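Heathered yarn

Heathered yarn, also called mélange or marl-effect yarn in some trades, is yarn in which fibres of two or more colours are mixed before spinning, so that the finished thread has a soft, flecked look instead of one flat shade. It is used in knitwear, hosiery, blankets and upholstery. The best known form is grey heather, made by mixing dark and light fibres, although greens, browns and blues have been produced for as long as the method has been known.

Terms

The word "heather" comes from the mixed colours of moorland plants and was first applied to woollen suiting cloth. In hand knitting the word is used loosely for any yarn with a mottled surface. Spinners draw a firmer line. A true heather is blended as loose fibre, whereas a marl is made by twisting together two or more finished strands of different colours. A marl shows a clear spiral when held close to the eye; a heather does not. Tweed yarn is a third type, in which small knots of coloured fibre, known as neps, are added at the carding stage.

Manufacture

The fibre is dyed before it is spun, a practice known as stock dyeing. The dyed lots are weighed out according to a recipe and opened by machine, then passed through the carding engine, where wire-covered rollers comb them into a thin web. The number of passes decides how fine the mixture will be. A single pass leaves streaks, which some mills keep on purpose, while repeated passes give an even tone in which the separate colours can be seen only at close range.
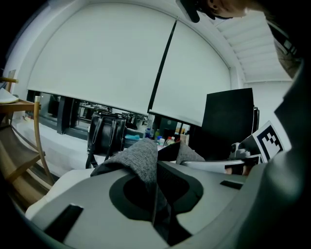
Worsted heathers follow a longer route. The fibre is first combed and drawn into a rope called top, and tops of different colours are then drawn out together on a gilling machine. Blending at this stage gives a smoother yarn with less surface hair. It also allows small lots to be made, and the Jasińska mill was known for accepting orders as low as 20 kilograms at a time when most of its rivals asked for 300.

Matching one batch to the next is the chief difficulty. A heather has no single colour that can be checked against a card, and a small change in the share of dark fibre may alter the whole tone. Mills therefore keep a felted sample of every blend. The sample book begun at Jasińska by Czesław Ostrowski holds 3,576 such pads, each with its recipe written on the back -- the later pages are in the hand of his successor, Zahira Menon.

Cotton and man-made fibres

Cotton heathers became common with the growth of machine-knitted sportswear. In many of these the effect is obtained by mixing raw cotton with a small share of dyed fibre. A cheaper method relies on the fact that cotton and polyester do not take up the same dyes. The two are spun together undyed, the cloth is knitted, and a dye that colours only one of them is applied afterwards. This is called cross-dyeing. It lets the maker hold plain cloth in stock and choose the shade late, though the contrast tends to be harder than in a stock-dyed yarn.

Use in knitting

Heathered yarns hide small faults in tension and show wear less readily than plain ones. They also blur fine stitch patterns, and for this reason designers have often kept them for stocking stitch, ribbing and other simple fabrics. Yi-chun Lui's pattern book for the Flisier company advised knitters to work cables only in the paler heathers, where the shadow of the stitch remains visible. Aslı Sezer took the opposite view and used dark heathers for raised patterns throughout her Sillell collection.

Care

Washing instructions depend on the fibre and not on the blend. Woollen heathers should be washed by hand in cool water and dried flat. Pilling may be more noticeable when one of the blended fibres is shorter than the others, as the loose ends gather into balls of a single colour.

See also: Carding; Marl (yarn); Stock dyeing; Tweed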